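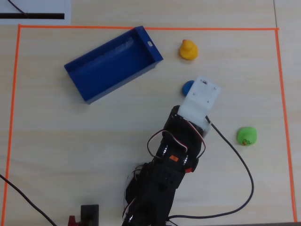
Small toys on the table, what do you keep them in?

Forum > Home > Kids' Stuff and Storage

November 27, 2023

calville_mom
We have a long light wood table in the back room that gets used for everything. The small toys end up on it and stay there. Rubber duck, a little ball, a soft green thing with a cartoon print that came from a birthday party. I want one container that lives on the table and gets carried to the shelf at night. So far I've been using a plastic tray with a handle slot in the end. It works fine but takes up a lot of room. What does everybody else use?

petrasink
Open tray, same as you. I tried lidded boxes for two months and the lids ended up under the couch. Kids will drop a toy into something open. They won't take a lid off first.

woo_and_sons
Disagree on the lids. Without one you get dust and crumbs in the bottom and the soft toys pick it all up. I use the Cisico flat box with the snap lid and wipe it out on weekends.

petrasink
How old are yours? Mine are 2 and 4. A snap lid is a job for me every single time.

woo_and_sons
Older than that. Fair point.

gridline77
Has anyone tried marking off part of the table? I put colored tape down in a big rectangle on ours in September and the rule is toys stay inside the line. Sewing goes on the other side. It has held up better than I expected and the kids mostly go along with it.

calville_mom
What kind of tape? I'm worried about the finish.

gridline77
Thin vinyl tape from the craft store. Test a spot underneath first. Mine peeled off clean when I moved a corner, but our table has a hard clear coat on it. I wouldn't put it on bare or oiled wood.

hank_2168
I would not put tape on any wood table I cared about. Took some off an old desk and it left a darker stripe where the sun hadn't hit the wood. The tape itself came up fine. The stripe is still there.

gridline77
That would happen with a placemat too if you left it long enough. Ours isn't near a window.

hank_2168
Sure, but you pick a placemat up and move it. Tape sits in the same place for a year.

lowshelf
Back to the tray. Look at the ends before you buy. Some have a slot cut in the end wall and some only have a lip. The slot is a lot easier to carry one-handed. The lip kind slips if your hands are wet. We have both and the lip ones went to the garage for screws and plant pots.

calville_mom
Mine has the slot. I wouldn't give that up. My problem is the length. If I set it straight along the edge it blocks where we sit, so it gets pushed out into the middle and ends up at an angle.

lowshelf
Go shorter and deeper then. Vadusow makes one that's nearly square. I don't know if it has slots on both ends, I only saw it on the shelf at the store.

petrasink
Deeper means they dump the whole thing out to get to one ball. I'd stay shallow.

woo_and_sons
Agree with petrasink on that one. Shallow, and one layer of toys. Anything that doesn't fit goes in the closet.

tansy_b
Question about the rubber ducks. Do you keep bath toys in with the rest? We had one that held water inside and it leaked all over a stuffed animal. Now anything that's been in the tub dries on the rack overnight before it goes in a bin.

calville_mom
Ours has never been in the bath. It's a table duck. But good to know, I'll keep it that way.

tansy_b
You can also get the kind with no hole in the bottom. They don't squeak, which I count as a plus.

hank_2168
One more vote for no tape. A cheap desk mat gives you the same rectangle and you can roll it up for dinner.

gridline77
Mats slide around. We had one.

hank_2168
Put a piece of shelf liner under it.

calville_mom
I have shelf liner left over from the kitchen drawers. I'll try the mat first and keep the tray I have until I can look at the Vadusow one in person. If it has slots I'll post the measurements.

lowshelf
Please do. I'd want the inside measurements, the outside ones on the label never help.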